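Field Documentation Assistants (2 positions), Dekell Farm Animal Project

Dekell is hiring two part-time assistants for its work on egg farms and live poultry markets. We film and photograph conditions in sheds, on trucks and at sale yards, and we keep an indexed archive of 2183 clips that is used by lawyers, reporters and other animal groups.

The work

You will log incoming footage, write short factual notes for each clip and check dates and locations against the field sheets. Two days a month you will go out with Kulsoom Bukhari to public auctions in the Fekier area. We only film where we have a legal right to be.

A large part of the archive shows caged hens, sick birds and rough handling at loading. Please think about that before you apply. Staff can move to other tasks for the day whenever they need to, and no one has to view slaughter footage. 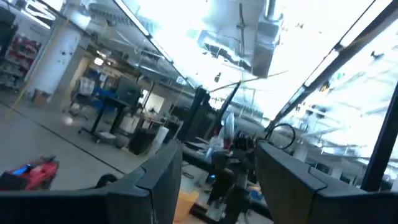

Workshop, Dhanial building

Requirements

Clear written English and careful spelling
Comfortable with spreadsheets and basic video software
A valid driver's license
Able to lift 40 pounds
Spanish is useful for auction days

You don't need a degree or earlier work in animal protection. We do not require staff to be vegan, but all food bought by the project is.

Hours and pay

Twenty hours a week at $17 an hour, starting in June. Auction days begin at 5 a.m. and are paid from the time you leave the office. Mileage is paid if you use your own car. The contract is for nearly a year and may be renewed if the Vornska grant is extended.
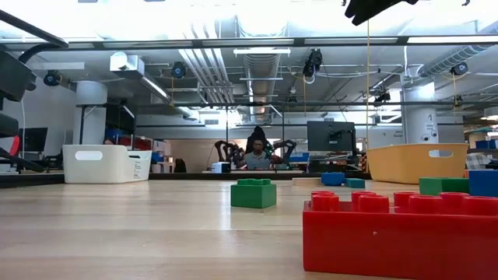
Table with building blocks

How to apply

Send a resume and one page telling us why you want this job to Abilio Carretero at the Dekell office. Include the names of two people we can call. There is no form. Applications must reach us by 3/2/18. Interviews take an hour and include a short logging test with mild footage.

Questions about auction days should go to Kulsoom. Questions about pay and hours should go to Abilio.

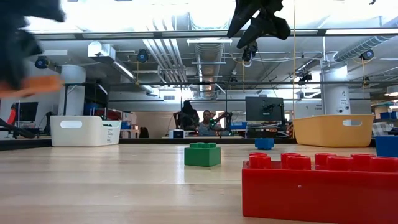 Jarrah Te Moana: Is the logging work all in the office, or can some of it be done from home? I could do the auction days without trouble, but I'm an hour away by bus.

Abilio Carretero: Logging is in the office for the first two months. After that you can do up to eight hours a week at home on a project laptop.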